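Kapitel 4
Greifkraftverlust bei handgeführten Greifern

4.1 Einführung

Ein Greifer, der ein Objekt verliert, meldet in der Regel keinen Fehler. Die Backenstellung bleibt plausibel, die Aufzeichnung läuft weiter, und der Datensatz enthält eine Trajektorie ohne Last. Im Februar traf dies in der Messreihe Sanna 47 von 800 Aufnahmen. Entdeckt wurde die Störung erst bei der Auswertung.

Ursache war ein Schlupf im Antrieb der Backen. Die Steuerung Pruvix leitet die Schließkraft allein aus dem Weg ab. Rutscht die Kupplung, stimmt der Weg, die Kraft aber fehlt. Ab einem Schlupf von rund 15 Prozent ist ein glattes, rundes Objekt nicht mehr sicher zu halten.

Behandelt werden die Fehlerkette (4.2), die Grenzwerte nach Dresel (4.3) und das Abschaltkriterium (4.4). Vorausgesetzt wird Kapitel 2.

Abb. 4.1 bis 4.3: Arbeit mit handgeführten Greifern
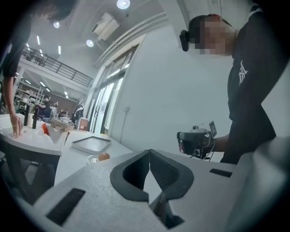
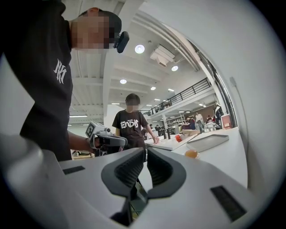
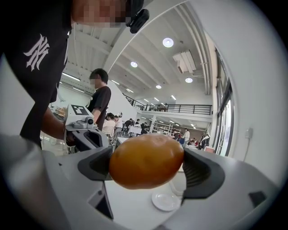

Mateja Hoxha

4.2 Fehlerkette

Als Schlupf gilt die Differenz zwischen Soll- und Istweg der Backe, bezogen auf den Sollweg. Zu messen ist hinter der Kupplung.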